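Tischleuchte Ilby
Artikelgruppe: Leuchten für Arbeits- und Leseplätze
Hersteller: Undholm Leuchten

Die Tischleuchte Ilby ist für Bibliotheken, Verwaltungen und Bildungseinrichtungen bestimmt, in denen Einzelplätze unabhängig von der Raumbeleuchtung versorgt werden müssen. Der Entwurf stammt von Ignacio Mbeki und wird bei Undholm in zwei Gehäusefarben gefertigt, Weiß und Graphit. Beide Ausführungen sind technisch identisch.

Der zylindrische Leuchtenkopf ist einseitig offen und lässt sich am Bügel neigen. Die schwarze Innenfläche mindert Streulicht zum Nachbarplatz. Bei gegenüberliegenden Arbeitsplätzen ist die Leuchte so auszurichten, dass die Öffnung nicht auf Augenhöhe der anderen Person zeigt.

Technische Angaben
Leuchtmittel: LED, fest eingebaut
Lichtfarbe: warmweiß oder neutralweiß, bei Bestellung anzugeben
Neigungsbereich: 45 Grad
Anschlussleitung: 200 cm, in Gehäusefarbe
Schalter: am Sockel
Schutzart: IP 20
Gewährleistung: 2 Jahre

Aufstellung und Anschluss
Die Leuchte ist ausschließlich für trockene Innenräume zugelassen. Sie wird auf einer ebenen, tragfähigen Fläche aufgestellt; eine Verschraubung ist nicht vorgesehen. Die Leitung ist zur nächstgelegenen Tischkante zu führen und darf nicht unter Stuhlrollen oder Schubfächern verlaufen. Für Tische mit Kabeldurchlass bieten wir die Durchführung Banley an, die gesondert zu bestellen ist.
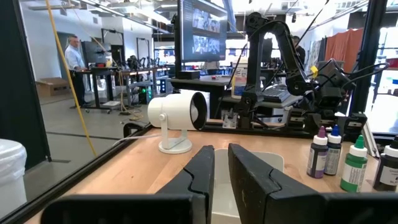
Vor jeder Reinigung ist der Netzstecker zu ziehen. Gehäuse und Sockel werden mit einem leicht angefeuchteten Tuch abgewischt. Lösungsmittel und scheuernde Mittel greifen die Beschichtung an und führen zum Verlust der Gewährleistung. Die Innenseite des Leuchtenkopfes darf nur trocken ausgepinselt werden.

Bestellung und Lieferung
Bestellungen öffentlicher Auftraggeber nimmt die Abteilung Objektgeschäft schriftlich entgegen. Ab 20 Stück wird ein Rahmenangebot erstellt. Die bisherige Klemmleuchte Oyelaran ist nur noch als Restbestand lieferbar; Ersatzteile hierfür bleiben im Programm.

Mit Erscheinen dieses Datenblatts verlieren frühere Fassungen ihre Gültigkeit. Technische Änderungen bleiben vorbehalten.

Stand: 2023-11-04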